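Workshop Notes
June
By the equipment desk, Umunard
Last updated: Thursday
Filed under: Kit & Budgets

What we're spending on grippers this year

I promised you the shopping list ages ago, so here goes! The short version is that we've asked for 2820 pounds for the Meesuk project, and most of that goes on hand-held grippers and the bits that wear out on them.

I did look at spending the lot on one posh pair. Then I spent an evening on the jewellery sorting with the set we've got (bangles in the tray, beads all over the cloth) and changed my mind. Long thin things like a flower brooch are a proper test of the pads, and it's the pads I want money for. I'd much rather have plain grippers and a drawer full of spares.
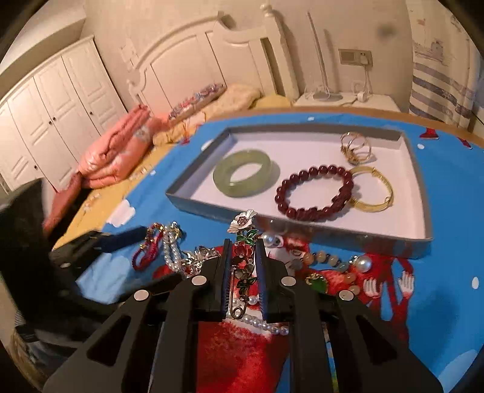 The list so far

Two new hand-held grippers from Memitz, same pattern as the black ones, so nobody has to learn a new grip. These are the big cost and I won't pretend otherwise.

Spare ridged pads, 288 pounds for the box. It sounds steep for pads, but I've priced them singly and it's worse!

Then 200 pounds for things to pick up. I'd like more beaded bracelets, some fiddly clasps, a few odd pendants and another shallow tray or two. Charity shops will do nicely for most of it, so if you're having a clear-out, shout.

Still to decide

Prastico have a trade-in offer on older grippers and I'm waiting to hear what ours would fetch. If it's a decent sum I'll put it towards a hard case (my rucksack is not a long-term plan). I also haven't budgeted for postage yet, which I always forget, so there's a gap at the bottom of the spreadsheet with a question mark in it.

Orders go in at the end of June. Send me your wants before then, and put a price next to them please.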